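Lemon cleaning is the practice of scrubbing a wooden cutting board with a cut lemon, usually followed by a brush and a rinse. It is a staple of household manuals, where it is credited with lifting stains, removing smells and killing germs. The first two claims have some basis. The third is repeated far more often than it is tested.

Descriptions of the method differ. The Zundeck household guide calls for coarse salt and a half lemon rubbed along the grain. The Grudel handbook leaves out the salt and adds ice, with no explanation of what the ice does – a gap that later editions did not fill.

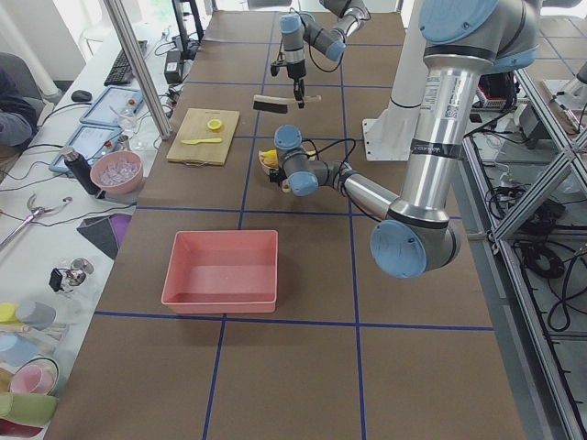
Valentyna Zinchenko

A halved lemon on a light wooden board, with a yellow plastic knife and, to the left, a pink bowl of ice cubes.

Lemon juice is a weak acid and can dull the smell of onion or fish. Whether it does more than plain washing-up liquid is doubtful. Orysia Vakulenko, writing in the Drusport kitchen review, compared 26 boards and found that those scrubbed with a stiff brush and hot water smelled no worse after a night's drying. Supporters objected that her boards were fairly new.

Brushes sold for the purpose usually have a wooden handle, which should not be left to soak. Claims that regular lemon treatment makes a board last longer are unsourced. Oiling is a separate matter – see Board oil.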